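Bedroom sorting course opens second round after full August

13 September 2018

A home-sorting course that sends people back to their own bedrooms with a short list of jobs has opened sign-ups for a second round, organizer Zoila Tamayo said.

The Lidano course ran for the first time in August with 22 households. It deals with one room only, the bedroom, and begins with the clothes and other cloth items that collect on beds, shelves and the tops of cabinets.

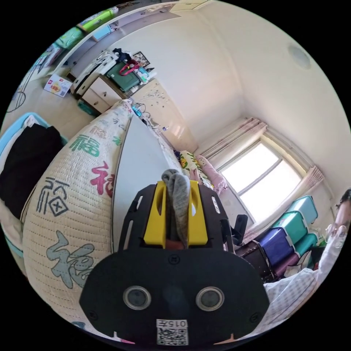
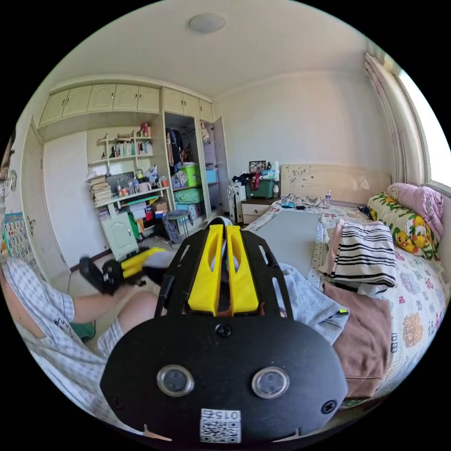
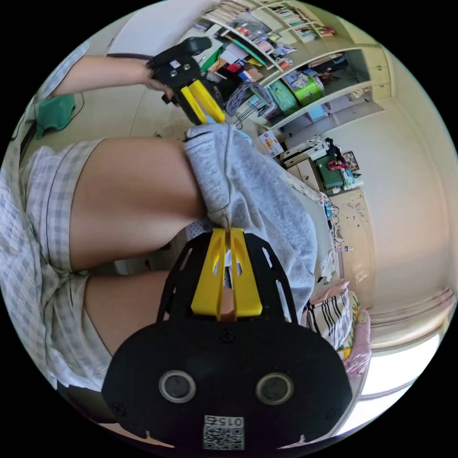
Tamayo said she chose the bedroom after years of helping families in the Montoya apartments, where one room often has to hold the bed, the wardrobe, the books and whatever does not fit in the kitchen. Many of the apartments have built-in shelves that run up to the ceiling, and the high ones tend to fill first and get looked at last.

"People buy another box when the shelf is full," she said. "Then the box goes on top of the cabinet, and after a while there are things in it they have bought again. I ask them to stop buying boxes until the course is over."

The course lasts two weeks. The first week is spent on soft items: socks, shirts, sheets, blankets, pillowcases and bags. Households are asked to put everything of one kind on the bed and go through it before starting on the next kind. Socks come first. Tamayo said they are small, there are a lot of them, and it is easy to decide about a sock.

Single socks are kept in a bag until all the laundry in the home has been done, and are matched up after that. Any left over can be used as dust cloths. Gray and black pairs take the longest, and Tamayo tells people to do them in daylight next to a window.

Items that are kept are folded and go back on the same day. The course does not teach one way of folding. Tamayo said she used to hand out a sheet with drawings but dropped it when she saw that most people went back to their own way within days. She does ask that sheets be stored as sets, with the pillowcases folded inside, and that nothing be stacked so high that it has to be lifted off to reach the thing at the bottom.

The second week covers shelves, the tops of cabinets and dressers, and the floor. Books are sorted by who reads them, and children's books move down to where children can reach them. Bottles and jars are checked for dates. Cardboard boxes are opened, emptied if possible and flattened. Storage boxes with lids get a label on the short side, which is the side that usually faces out on a deep shelf.

Winter bedding and clothes that are out of season go on the highest shelves. Tamayo recommends a steady step stool for this and asks that a second person be in the room when heavy boxes are brought down. Charging cables and fan cords are run along the wall and kept away from the side of the bed where people get up.

There are two evening meetings, one before the course begins and one at the end, both in the ground-floor room at Iletti Hall. Between meetings, households work at their own pace and can call Tamayo during posted hours. She does not visit unless she is asked to.

The August round had some problems. The first meeting ran long and several parents had to leave before the part about storing bedding, so that part will now come first. Some households also found that two weeks was too short if they worked late shifts. They will be able to carry over into the next round at no charge.

Clothes and linens that people do not want to keep can be dropped off at the Fiseck store on the lower level of the Montoya building, which has set aside a bin by the side door. Items should be washed and tied up in clear bags. The bin takes shirts, pants, coats, sheets and towels. It does not take pillows, mattress pads or used underwear. Socks are accepted in pairs only.

Toys, books and kitchen goods are handled separately. A swap table will be set up at the closing meeting, and anything still on it at the end of the evening has to be taken home by the person who brought it. In August a number of picture frames and a box of hangers were left behind, and they are being held at the hall office for their owners.

Tamayo said the question she hears most is what to do when two people share a room and only one of them wants to clear it. Her advice is to agree on a shelf or a drawer each that the other person leaves alone, and to begin with the shared things such as bedding.

"You can get a long way on sheets before anybody argues," she said.

Children can take part. For younger ones the course suggests matching socks, carrying folded clothes to the right drawer and choosing which stuffed toys stay on the bed. Older children are asked to sort their own shelf and keep their own label list.

The second round has room for 50 households, and places are given in the order that forms come in. Forms are available at the Iletti Hall front desk and at the Fiseck counter. People who were on the August waiting list do not need to fill out a new form but should let the front desk know if their phone number has changed.

The cost is the same as before and covers the labels and both meetings. Households should bring their own trash bags and a marker. Parking behind the hall is limited on meeting nights, and the side entrance on the courtyard will be open for people coming on foot.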